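# Mutura (tethered humanoid cell)

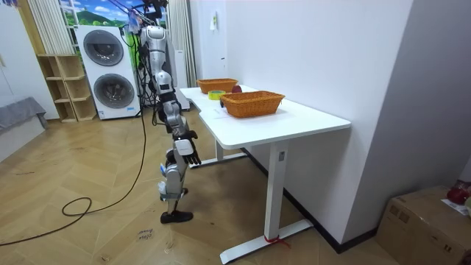

*The robot at its standing desk, with the support lines running upward.*

**Mutura** is a humanoid work cell built for practicing household handling jobs, mostly with baskets and other light items. It was put together by the Zikatard workshop in Hitesstead and is one of the better documented cells of its size, thanks to a thick shop log that covers nearly every adjustment made to it. It consists of a humanoid robot on a tether, a standing desk, and a set of everyday objects, all in a room furnished like part of a home.

## Layout

The robot works standing, facing the long edge of a white desk that has a shallow curve cut into its near side. The curve is a wonderful bit of luck for anyone setting up a reach: the robot can stand close to its work and still have room for its hands beside the desktop. One side of the desk is pushed against a wall, which keeps it from drifting during a session.

Wicker baskets are the usual work objects. A basket has a rim that gives a little, a weave that catches fingertips, and no single correct place to hold it, so it shows up a badly adjusted hand very quickly! A roll of tape and small round items are also used. Positions are written on the floor in marker where they are needed, and old marks are left until they wear away.

## Tether and cables

Support cables and tether lines rise from the top of the robot. The overhead line is there to catch the machine if it loses its footing, and getting its length right is the most argued-over part of the setup. Too short, and it carries some of the robot's weight, so the balance readings look far better than they should. Too long, and a stumble turns into a real drop. The Mutura log settles on 72 millimeters of slack, measured with the robot upright and both knees nearly straight.

The floor cable gets its own check. It is laid in a wide loop away from the feet, with the spare length coiled off to one side. Tight bends are avoided, and the cable is never run between the robot and the desk.

## Starting a session

The normal order of work is:

1. Look over the tether from the top attachment down, feeling for flat spots or broken strands.
2. Walk the floor cable and clear anything lying on it.
3. Set the feet flat, toes toward the desk, and check the slack.
4. Let the arms hang with the elbows a little bent and the fingers open.
5. Power the joints and wait for the hands to finish their zero routine.
6. Place the objects on the desk.

Step 4 matters a great deal. The hands find their zero by opening against their own stops, and a finger that is resting on the desk edge will stop early and report a false position. The whole hand then closes slightly crooked for the rest of the session, and the fault is easy to mistake for a worn tendon.

## Care and repair

### Hands

The fingers take the hardest wear. Each hand is checked after 200 grasps and re-zeroed whether or not it seems to need it. At 1000 grasps the finger joints are opened, wiped out and greased. Bits of wicker are the most common thing found inside, and they can be surprisingly long. A wooden toothpick gets them out without scratching the joint.

### Back wiring

The wiring down the robot's back moves every time the torso leans. Ties are left loose enough to slide a finger under, and they are replaced as a set. One early failure was traced to a single overtightened tie near the waist, which pinched a signal wire only when the robot leaned forward. The fault came and went for weeks and is written up in the log over several delightful, increasingly grumpy pages.

### Feet

The feet are shaped like shoes, and their soles are cleaned with a damp cloth. Dust from a wooden floor builds up fast and makes the robot slide a little when it shifts its weight. Solvent cleaners are not used, as they harden the sole.

## Service history

The longest stretch without a major repair ended at 2895 grasps, when a thumb joint seized. The joint was replaced with a part from Peñalver, which fitted after light filing of the housing. The same pattern of part has been used in both hands ever since, and the grease was changed to a thinner grade.

A shoulder bearing was swapped the following January. The job took much longer than planned, mainly due to one shell screw that had been put in at an angle.

## See also

- Tether slack
- Hand zeroing
- Standing desk cells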